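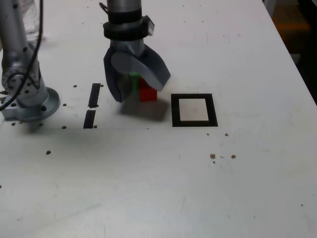
January, started 8:40

Merged the new Poller branch first thing, before coffee, and it ran clean on the first launch. I'm very pleased with it already! The old executive was one long script with sleeps in it. Poller keeps every precondition alive while the arm moves and checks them on each tick, so if the red cube's pose goes stale on the way down, the approach gets dropped at that moment and not after the fingers have closed.

Task is the same as last week: find the cubes, pick the one that's asked for, put it in the black square. Red is the usual request, and red is usually the one with a neighbor.

What I wanted out of the morning:

- Poller running the whole pick and place, with no calls back into the old script
- cluster splitting in Hudow good enough that touching cubes get separate poses
- the left arm in the collision model as a real mesh and not the fat cylinder

The third one turned out to be the quickest. The cylinder was a leftover from when we only cared about the far side of the table, and it swallowed everything near the base, including a lot of perfectly good air. With the mesh in, the planner suddenly finds approaches from the left for green. I also gave the cable its own padded capsule, down the front of the arm, and I'd like that left alone please. The mesh doesn't know about cables.

**Base frame, for whoever edits the launch file next**

Everything is expressed in the table frame now. Hudow publishes in table frame, Gajdoš scores in table frame, Poller only ever sees table frame. If you need camera coordinates, ask the transform tree and don't cache the answer. I found two places where we were caching it, both mine.

**9:55, first real runs**

Request: red. Green was right next to it on the left. The grasp scorer (Gajdoš, which has now outlived three naming discussions) liked closing across the left and right faces, the same as it would for a cube alone on the table. Of course it did, it's never been told about neighbors. It samples 20 candidates around the object, scores each by how square the fingers sit to the faces and how far the wrist has to turn, and takes the top one. A lone cube, lovely. A cube with a friend, and the left finger is planned straight through green.

The collision check then throws out the winner, the executive asks for the next best, and that one is nearly identical, so it goes too. We were walking down the list in order and burning a full plan on each one. On the log it looks like the robot is thinking very hard about something.

Changes, in the order I made them:

1. Score finger clearance before anything else. It's cheap: take the swept box of each finger at the final pose plus the last bit of descent, intersect with the other cubes, drop the candidate if there's any overlap.
2. Spread the samples. Candidates that differ by less than a small yaw step now count as one.
3. Let the approach tilt. Straight down is still preferred, but a slightly leaned wrist gets a small penalty where before it was forbidden.

The first change did most of the work. Time from request to a valid plan dropped to about 300 ms on the recorded clouds, and it *feels* instant when you're standing there with the pendant. I ran the recorded set a few extra times only to watch the numbers scroll past.

```yaml
gajdos:
 clearance_first: true
 merge_similar_yaw: true
 allow_tilt: true
 finger_margin_mm: 2
```

The margin is the thing to argue about. Larger and it refuses anything in a cluster, smaller and it depends on calibration being better than I believe it is. I'm happy to be shown otherwise.

**Splitting the blob**

Hudow used to cluster on distance alone, and with cubes touching you get one lumpy object with a center that belongs to none of them. The new version clusters on distance and then splits on hue before fitting. Bright colors make this almost unfair. Where it gets interesting is shade: the gripper throws a soft gray shadow on the table and over whatever it's about to pick, and the side of a red cube under a finger goes dark enough that the saturation threshold starts nibbling at it. The fitted cube then shrinks and slides toward the lit side.

So the fit no longer estimates size. We know the size! It's a cube, we have it in the config, and we were solving for it on every update out of pure habit. Fixing the edge length and solving only for position and yaw made the pose much steadier with the gripper overhead. Should have been in from the start, and I'm putting it in the perception notes in bold.

The black strips on the left are excluded by height, same as the tape around the square. There's a mask file for the table holes too, but I don't think we need it anymore. Try deleting it and see if any test complains.

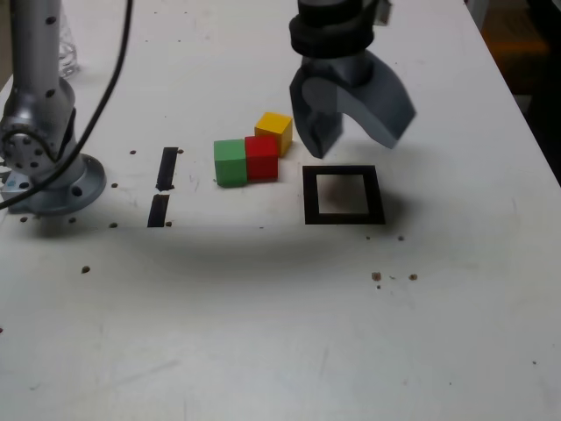 *Notes and bench work: Gwawr Harries, Skendcombe, planning and perception*

Three in a cluster is the layout I care about most, and it's the one I'd ask everybody to test with before merging anything into Gajdoš. Green, red against its right side, yellow tucked in behind. Ask for red and the sideways grasp is blocked by green, while the front to back grasp has to fit a finger in where yellow is. For a good part of the morning the correct answer from the scorer was an empty list, and I was delighted to see it return an empty list quickly.

An empty list is where Poller earns its keep. "No clearance" is now a proper result with a reason attached (which neighbor, which finger), and Poller can pick a different branch on it. The branch I've sketched: if red is blocked, look for the neighbor that is itself graspable, move that one to a free spot, look again, retry. It's a tiny bit of rearrangement planning and I'm keeping it greedy on purpose. A proper search can come later if greedy gets stuck.

The free spot picker needs some thought. It must:

- stay out of the black square, which is only for the requested cube
- stay clear of the left arm's base
- leave room for fingers next time, so not right up against another cube

At present it samples the table at random and takes the first spot that passes. Works in sim. In sim it also occasionally chooses somewhere absurd, near the right edge, so there should be a cost on travel. A travel term is maybe ten lines. Next session.

**Waiting pose**

Moved it to above the square and a little to the right. Two good effects. The cubes on the other side stay unobstructed for the camera between picks, and the first motion after a request always starts from the same joint values, so the plan cache can be used. Please don't park it over the cubes, the fixed size fit copes with shadow but it can't cope with a finger in front of the thing.

**11:30, rough edges**

- The clear plastic thing behind the left arm gives depth returns in odd places. Cropping the cloud at the back of the working area hides them. I'd still like a test for it.
- Poller logs every tick at info level. Fine for me, unreadable for anyone else. Drop to debug and log transitions only.
- Replanning during approach resets the velocity scaling to default. Found by reading, haven't caught it on the arm. Needs a regression test before the scaling goes up.
- The reason string for a blocked grasp says "left" in gripper frame. It should say which side of the table, or just name the color of the cube.
- Branch is `poller-clearance`. Review the scorer first, the perception diff is mostly deletions (very satisfying ones).

Next up is the travel cost, then the rearrange branch on hardware at low speed with a hand on the stop. If you're on the bench before me, use the three cube layout, ask for yellow as well as red, and paste the reasons you get under this entry.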